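Resources > Talks and handouts > Old phones: speaker notes

Print this page | E-mail this page

The Phone Drawer: notes for the Siltthorpe evening
Tainá Bezerra

(Notes as I had them on the lectern, lightly cleaned up. People asked for them. Some of it only makes sense if you were there, sorry.)

START. Thank the library. Water jug. Check the mike at the back.

Ask for hands: who has an old phone at home that they don't use. Keep hands up if it's more than one. Keep them up if you know where the charger is. (Pause. Let them laugh.)

Me: 11 phones in one kitchen drawer, under the takeout menus. Oldest one a flip phone from college. Three were my mother's. One I still can't identify.

Why do we keep them. Go quick here:
- photos on it, maybe
- "might need a spare"
- paid a lot for it
- don't know where it goes, so it goes nowhere

That last one is most of tonight. Give it the time.

THE TERKUM COLLECTION. Terkum = the drop-off we ran in October, old shoe store on the corner. Expected a couple of boxes. Got 520 phones. Nowhere to put them. Bread trays, salad bowls, a roasting pan from somebody's car. Story about the man who came back for his SIM card at closing time, and we went through four trays with a flashlight. Found it. Wrong phone, right SIM. Don't tell the long version.

What went wrong on day one: we piled them. Everything into deep tubs. Then you have to take every phone out again to see what it is, and the glass backs rub on each other. Black phones all look alike in a heap. By lunch I had checked the same one twice, I'm sure of it.

What we do now. Shallow basket, plastic, holes in the sides so you can see in and grit falls out. Flat light surface next to it, so a black phone shows up. One phone at a time between the two.

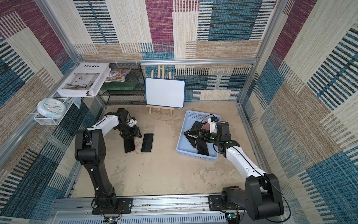 So at home, same thing but smaller. Clear the table. Towel down, a light one. Any basket or dish pan will do. Every phone comes out of the drawer before you decide on a single one. If you decide while the drawer's still half full you'll just shut it again. I did, twice.

First pass, no power, just look:
Case off. Cases hide cracks and crumbs and once a folded twenty.
SIM tray out. Paperclip if you lost the little pin. Memory card too if there's a slot.
Look at it side on. Is it flat? Is the screen lifting?

SLOW DOWN HERE. Battery safety. Say it twice.
If the phone is swollen or the screen's pushing up, stop. Don't charge it, don't press it flat, don't put it in the basket with the others. Set it by itself on something that won't burn, away from curtains, and call your local hazardous waste line. Never in the trash. Never in the curbside recycling either, trucks catch fire. Someone will ask about freezing it. No.

Second pass, the ones that look OK. Charge them one or two at a time, where you can see them, not overnight. Give an old one a good half hour before you call it dead. Sticky notes on the back with whose it was and the passcode if anybody remembers it. (Notes come OFF before it leaves the house. Put that in bold next time.)

PHOTOS. This is where people get stuck for a month. My rule: copy everything off, look at nothing. Looking is for later. Drive or computer, make a folder with the name of the phone, move on. My mother's phone had 3,000 pictures and I swear most were of the same cat. Took me one evening to copy and would of taken a year to look at.

Check the copy opens before you wipe. Open a few from the beginning and a few from the end.

WIPING. Order matters.
Sign out of the account first, then erase. If you just erase, a lot of phones stay locked to you and then the next person can't use it, it's only good for parts.
Remove it from your account list online as well.
Unpair the watch if there's a watch.
Authenticator apps!! Move those to the new phone before anything. I forgot. Two weeks of calling the bank.

Phone won't turn on? Can't erase it. Take it somewhere that shreds or will confirm in writing that they destroy it. Don't go at it with a hammer or a drill, there's a battery in there. Somebody's uncle always has a drill.

SORTING. 2 baskets are enough, don't let anyone sell you a system. Works and is wiped, goes to someone. Doesn't work, goes to recycling. Swollen ones are already off by themselves.
We tried a "maybe" basket at Terkum. It filled up first and sat there untill we were packing to leave.

Keep one spare if you must. One. Charge it to half, label it, write down where it is. Mine's in the sewing box.

PACKING for drop-off. Screens face to face with a piece of paper between, or each one in a sock, old socks are great. Not loose in a grocery bag with the chargers. Cables separate, rubber band round each. If you want to mail them ask the carrier first, there are rules on batteries and they're not all the same.

WHERE. Handout has the addresses. Hodžić Repair on Mill Street takes working ones and broken ones, mornings are better, ring the bell. Tivholm depot takes everything incl. cables and the chargers nobody can match, use the side door. Both told me they don't want cases. Rubber ones I use under a wobbly table leg, the rest is trash I'm afraid.

QUESTIONS I usually get
Is it worth selling? If it's a few years old and the glass is good, sure, look up the price tonight, it drops. Older than that, give it away.
Cracked back, still works? Take it. Say it's cracked.
Locked phone from someone who died? Keep it back for now. Talk to the phone company with the paperwork, don't let it get wiped by accident. Be gentle with this one, last time the lady was in tears and I'd rushed her.
Kids using the old one as a camera? Lovely. Wipe it first, sign it out of your store account. Ask me how I know.

If there's time: pass the demo basket round the front row, they can try getting the SIM trays out. Bring more paperclips. COUNT THE PHONES BACK IN.

Chairs stacked by 9 pm, key goes through the library mail slot.

Print this page | E-mail this page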